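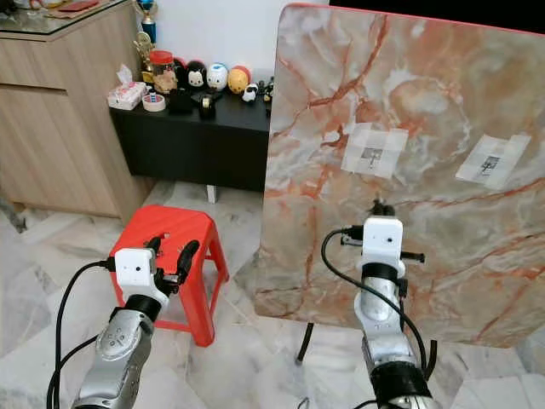
Photo: Dardo Paredes / Flallden

Home Economics, Unit 4: Storing dry food

Dry foods keep for a long time because they hold very little water. Moulds and bacteria need water to grow, so flour, rice, pasta and biscuits can stand at room temperature when fresh meat or milk cannot. They still go off in other ways. Fats turn rancid, flavours fade, and insects get in.

Biscuits are baked until they hold only a small amount of moisture. Left on a plate, they take up water from the air and go soft. Bread and cake do the opposite – they lose water to the air and dry out. For this reason the two should never share a tin.

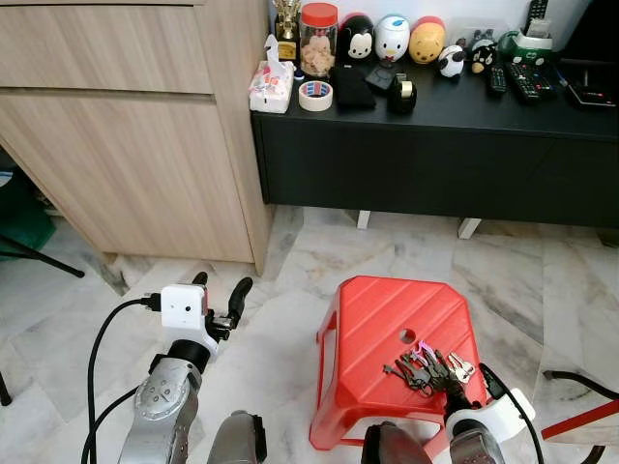 Air, light, warmth and damp are the things to control in any store. A cupboard away from the cooker is usually best. Many households keep some food out where it can be reached, and a clear plastic jar with a lid, like the one with the red lid on the black console, lets you check the level without opening it. Clear jars do let in light, so keep them out of direct sun.

Labelling
Write the name of the food and the date of opening on each container. Use up old stock before adding new, and wash and dry the jar in between.

Practical task (bring results in December)
Put 500 g of plain biscuits into 3 containers: one open, one covered with a cloth, one with a tight lid. Weigh each at the start and again after a week. Hand your table to Zawadi Mwakyusa.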